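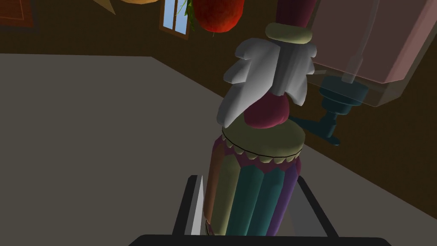
*Striped barrel body, scalloped lid, red ball on top*

**Bench tech wanted, laptops and small electronics. Jastitik Repair, Bidudura**

Need someone who can solder. Part time to start, 19 hours a week, could go full time by fall if it works out. Posted June 2025, open till filled.

The work:

- screen and keyboard swaps, battery swaps, hinges
- liquid damage cleanup (lots of this, mostly coffee)
- board-level stuff: charging circuits, USB-C ports, blown fuses
- data pulls off dead drives, the easy ones. Hard ones go out to Tetadska
- writing up each ticket so the front counter can read it to the customer

What we need from you:

- two years on a bench, paid or not. Fixing machines for friends counts if you can talk us thru it
- steady hands with hot air and a fine tip iron
- can read a schematic, or find your way around one with a meter
- okay saying "not worth fixing" to a customer, nicely
- no certificate needed. Have one? Fine, mention it

Would be nice: microscope work, BIOS chip programming, any experience with the older Iordache business laptops. We look after a whole fleet of those for a local office and the hinges are terrible.

Hours are afternoons, 5 days, some swapping allowed. Shop shuts at 6 sharp. No on-call, no weekends. Paid every two weeks. Rate depends on what you can do, we'll tell you the number before the bench test so you don't waste a trip.

Bench test is paid. One dead laptop, one hour, our tools or yours. Doesn't have to boot at the end. We want to see how you look for the fault and what you write down.

You'd be one of 8. Two on the bench right now, and the backlog goes back to April, so expect to be busy from day one. Parking out back, bus stop across the street. Stairs to the workshop, no elevator, sorry.

To apply: stop by the counter or drop a note thru the door. One page is plenty. Tell us about a repair that went wrong and what you did next. Phone number please, last time two people forgot and we coudn't call them back.

Earliest start is right away.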